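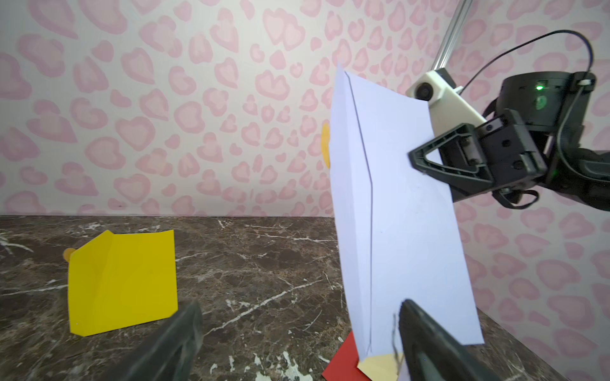 4.2 Grasp point and paper stiffness. Thin items were the hardest part of the set for the two-arm policy. An envelope held near an upper corner, as in Figure 3, with one arm gripping and the fingers of the other close to its base, leaves most of the paper unsupported. We labeled the grasp point by hand in 389 episodes – the labels follow Strebel and Sugiyama – and kept 26 for validation.

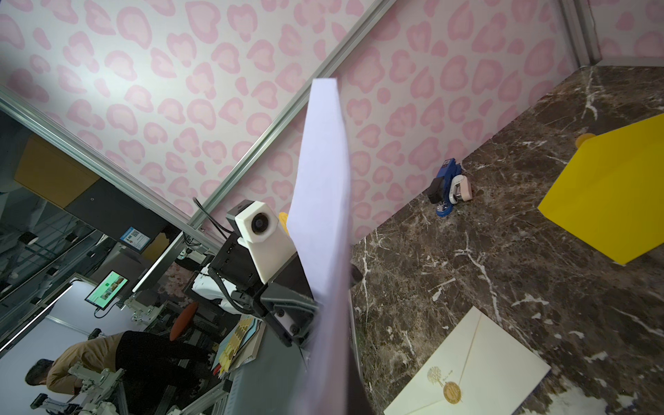 The remaining episodes were used without labels. Training on the labeled part alone gave less stable grasps on single sheets than on envelopes, and we kept both groups in the final mix.

Figure 3. Wrist camera views during paper handling.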